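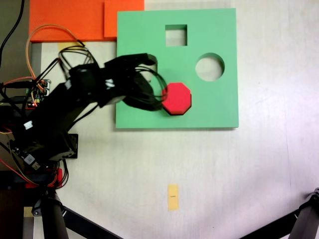
What age is the Turka shape sorter good for?

The box gives a wide range, but in our house it got the most use between 18 months and a little past the second birthday. Before that, the pieces were mostly things to chew and drop. After that, they turned into pretend food.

We bought ours in May, after the lid of our old Cisimano bucket sorter cracked. I wanted a flat one this time. With a bucket, a child can pull the lid off and dump everything in, and ours had worked that out within a week. A flat board slows them down a little. They have to look at the hole, turn the piece and press it in.

The paint has held up. I weighed the whole set on the kitchen scale at 244 grams, so it's light enough to go in a bag for a restaurant. The edges are smooth and I haven't found any rough spots. Cleaning is a damp cloth and nothing else. I left one block in a bowl of water overnight and it was fine in the morning, but I wouldn't do it again.

The fit is my main complaint. Two of the blocks go in easily and one is tight - tight enough that a toddler will get mad and throw it. I took it down with a little fine sandpaper and it drops in now. At 21 dollars I shouldn't have had to.

The other problem is storage. There's no tray or bag, so the blocks end up under the couch. The Plendberg set my sister has comes with a drawstring bag and costs only 3 dollars more. Its colors are duller, though, and the blocks are small for little hands.

Shipping took longer than the store said. The seller, Tamuno, answered my email the same afternoon and the package came two days later.

Four stars out of five. I'd buy it again for a one-year-old, and I'd get a bag for it at the same time.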